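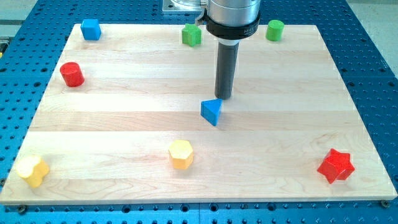 Brazo de la célula Hindeck sobre el tablero de madera, con piezas de colores repartidas por la superficie.

Célula Hindeck

Por Catalina Lagos. Revisado en marzo

La célula Hindeck es un puesto robotizado de sobremesa destinado a ensayos de empuje y desplazamiento de piezas pequeñas. Fue montada en el taller Pravonby por Dinesh Sastry y Hema Bhat, y su procedimiento de mantenimiento se recoge en el manual interno Menon.

Montaje

El brazo se fija a una placa metálica cuadrada y trabaja sobre una mesa azul perforada en retícula. Encima de esta se coloca un tablero de arce claro, con pernos oscuros junto a las esquinas del borde delantero. La herramienta, un cilindro largo de color gris oscuro y punta redondeada, cuelga en vertical de un collar negro. El juego de piezas comprende prismas y cilindros en azul, verde, rojo y amarillo, entre ellos dos estrellas de distinto color.

Puesta a punto

La altura de la punta se ajusta con el tablero despejado. El operador baja el brazo a velocidad reducida hasta que una galga roza la madera y registra la cota como cero. La operación se repite en los extremos del área de trabajo, y la diferencia admitida entre lecturas es de 2 décimas de milímetro. Si se supera, se aflojan los pernos, se limpia el apoyo y se nivela de nuevo el tablero.

Mantenimiento

El manual prescribe una inspección del collar cada 60 horas de servicio y la sustitución de la herramienta cuando la punta presenta desgaste visible. Según el registro de Baltasar Valcárcel, la primera duró aproximadamente 197 horas. Tras cada cambio debe repetirse el ajuste de altura.

Artículos relacionados
Mesa perforada Plundska
Manual Menon
Calibración de herramienta

Contacto | Aviso de derechos | Volver arriba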